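Thursday, December 18, 2025

Overcast. Heating on from seven. Spent the day on the white table and the things that depend on it, so this entry is mostly the table.

Background, for when I reread this: the flat at Unden came furnished, and the white table is the largest item on the inventory. The inventory gives it one line, "Hakora table, white, brass trim, good", which is no use to anyone. "Good" covers the table, the kettle and the front door mat. I have been meaning to write a proper record of it since April and had put it off, partly for lack of time and partly for dislike of lying on floors.

The immediate cause was the rocking. If I lean on the edge nearest the kitchen while reading, the top dips a small amount and comes back. It doesn't spill a full cup. It does move the surface of the tea, and once I had noticed that I could not stop noticing it.

Method was as follows. Cleared the top completely. Put the spirit level across it in two directions, turned it end for end each time to cancel out any error in the level, and wrote down both readings. Along the window direction the bubble sat central both ways. Across, it sat against the line on the kitchen side both ways. So there is a slight fall towards the kitchen. I then slid paper under the base on that side until the bubble centred and measured the stack with the calliper: 4 mm. That is more than I expected for a floor laid in living memory.

Next question was whether the floor or the table was to blame. Removed the paper, laid the long straight edge on the floor where I could get it, and found a shallow dip starting close to the base and running out towards the kitchen. The dip accounts for most of the fall. It does not account for the rocking, as a table sitting in a dip should still sit still. Two separate faults, then, or one fault and one aggravation.

Looked at the underside before lunch. From above, the table presents as a plain white top with a rounded edge and not much else. From low down it is mostly fluting. The supports are drums, white, with vertical ribs at even spacing, and each of the upper joints I could get a sight of is covered by a brass-coloured band. The bands are not all the same. The one on the nearer drum is heavier than the one further along, and I can't think of a structural reason for that. Possibly two batches. The underside of the top is flat and white, finished as well as the visible face as far as I could tell, with a small round screw head standing proud of it close to the end of the heavier band.
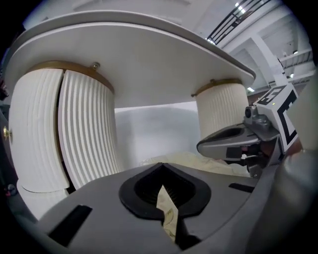 Olteanu replied within the hour that a proud screw at that position is worth checking first, that it should be turned by hand with a short driver and never with a powered one, and that if it spins without biting the hole has gone and needs a larger fixing or a filler, and in either case they would want to see it before quoting. They asked also whether the ribbed panel with the knob was fully home, because a panel left open can take load it was not meant to take when someone leans on the top.

I had not considered the panel. The narrow vertical seam is there, and the part to the right of it sits slightly off from its neighbour, in the way a door does when it is nearly shut. The knob is small, round and brass, set midway down. The inventory does not mention a cupboard. In eight months I have put nothing in there, and had taken the knob for ornament. I wrote back to say that I would report on the screw and that the panel was under review.

Afternoon. Screw first. Short driver, hand only, as instructed. It turned in by a little under a full turn and then tightened with a definite stop. It bites. The hole is sound. I marked the head and the surface beside it with a pencil tick so that any backing out can be read directly next time. Pencil comes off that finish with a damp cloth; I tested on a patch near the middle before making the mark.

Retested. Leaned on the kitchen edge with the same cup, filled to the same height. The movement is smaller. I should like to say by how much but the cup is a poor instrument. Put the dial gauge on its stand against the edge and then realised I had no reading from before the screw was turned, so there is nothing to compare it with. Recorded the present figure on the back of the inventory sheet for future use. Lesson for next time: gauge first, driver second. I believe I wrote the same thing in April about the radiator valve.

Panel second. Pressed it lightly with the flat of the hand, low down, then high up. It gave a little at the top and less at the bottom. I did not pull the knob. If it is a door, I would want to know what sort of catch is behind it before using force on a thing that belongs to the landlord. If it is a fixed panel that has sprung, pulling is the wrong direction in any case. Have asked Olteanu which it is. They have fitted Hakora pieces in other flats in this building and presumably have a drawing.

Wrote to the letting office as well, asking for the inventory line to be extended. Proposed wording: white table, ribbed drum supports, brass-coloured bands and knob, one underside screw tightened by tenant, slight fall towards kitchen due to floor. They will object to "due to floor".

Materials. The white finish is easy enough on the flat and a nuisance on the ribs. Dust sits in every groove. A duster pulled sideways across the fluting only deposits it on the leading side of each rib. A soft brush worked downwards clears a groove in one stroke, and the vacuum held below catches most of what falls. I timed one drum at 30 minutes, including moving the lamp. For the brass I used the Drultus cream on a cotton bud, with the white either side masked off. It is sold for brass, and the bands are brass-coloured, and those are different statements, so I did the back of one band only and will look again in daylight tomorrow before going further. If it is lacquered the cream will have done nothing. If it is plated the cream may have done too much.

The cloth is a related matter. It is the cream one with the faint flowers, thin, and it has lived in a heap since the top was cleared. It was bought to keep the light off the white finish in summer, and its other effect has been to hide the edge of the table from anyone carrying a tray. I measured it flat once and it is generous for the top in one direction and short in the other. The options are to hem it square and accept a lot of bare table, or to sell it on. I am inclined to hem. The machine is at the back of the cupboard behind the ironing board, so this is not a decision for today.

Lighting, since I was looking upwards anyway. The room takes its general light from round fittings recessed into the white ceiling over the upper level. With the table where it is, the glare on the top comes from those and not from the window, which I had blamed all autumn. Checked by switching them off: glare gone, window unchanged. Switching back on and shifting my chair to the far side also removed it. That costs nothing and will be adopted.

Considered moving the table further under the mezzanine instead. The arguments for: a flatter bit of floor, less glare, shorter walk to the socket. Against: the route to the stairs narrows. I want to keep 900 mm clear there for laundry and for anyone coming down in the dark. Chalked the new position on the floor and walked it with the basket. It passes, but only if the chair is pushed in, and the chair is never pushed in. The railing above would also be directly overhead, and things come off that level now and then. A paperback in October, a sock most weeks. The bars are horizontal and well spaced, and anything flat left on the floor up there will eventually find the gap.
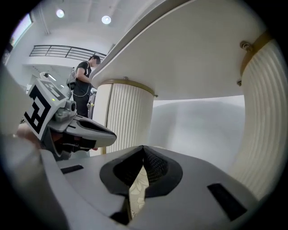
Upper level, black rail and ceiling lights.

Decision on position: leave it where it is until the floor question is settled. Shims in the meantime. I have a packet of the plastic tapered sort from the radiator job, and two opposed tapers give a flat seat at any height within their range. Trimmed them flush with the base using the flush cutters and blackened nothing, as they are already a pale colour and don't show against the white at standing height.

Level after shimming: central in both directions, both ways round. Left it an hour with the usual load of books on the kitchen side and read it again. No change. I will take a third reading at the weekend, when the shims have had time to settle, and enter it on the same sheet.

Also tightened the handle on the kitchen drawer while the driver was out. Different screw, same complaint. It had been loose long enough for the handle to wear a crescent in the paint, so that goes on the list under touch-ups, after the skirting.

Olteanu again, 8 in the evening. The person with the drawings is out until Monday. They repeated the advice about not forcing anything and asked for the width of the heavier band, which I have sent. They did not ask about the thinner one. I sent that too.

Outstanding: band colour check in daylight; third level reading; answer on the panel; hem the cloth; letting office reply; drawer paint. Supper was soup, eaten at the table, kitchen side. The surface of it stayed level.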